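Sitting Time and Seat Height in Shared Study Spaces
Project report, Owen Building group

2. Background

Students in our program spend long blocks of time at desks they did not choose and on chairs set up by whoever sat there last. We wanted to know whether people change the seat height before they start work, and whether a short reminder makes any difference.

3. Method

We used two study rooms on the same floor, Kolis and Bredska. Both have the same desks and height-adjustable chairs. In Bredska we taped a small card to each desk asking people to set their seat so that their feet were flat on the floor. Kolis had no cards. In April we handed out 200 paper surveys, split evenly between the rooms. Each one asked how long the person had been sitting, whether they had adjusted the chair, and where they felt sore, if anywhere.
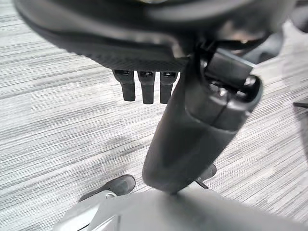
We only counted surveys from people who had been seated for at least 60 minutes. Shorter visits were left out. Answers were typed into a spreadsheet and checked by a second group member.

4. Results

More people in Bredska said they had changed the seat height. Lower back soreness was the most common complaint in both rooms, with neck soreness next. The difference in soreness between the rooms was small — too small for us to say the cards helped.

5. Limitations

People reported their own sitting time and may have guessed. Bredska is also the quieter room and may attract students who stay longer. We did not measure desk height against body height, and we would add that if the survey were run again.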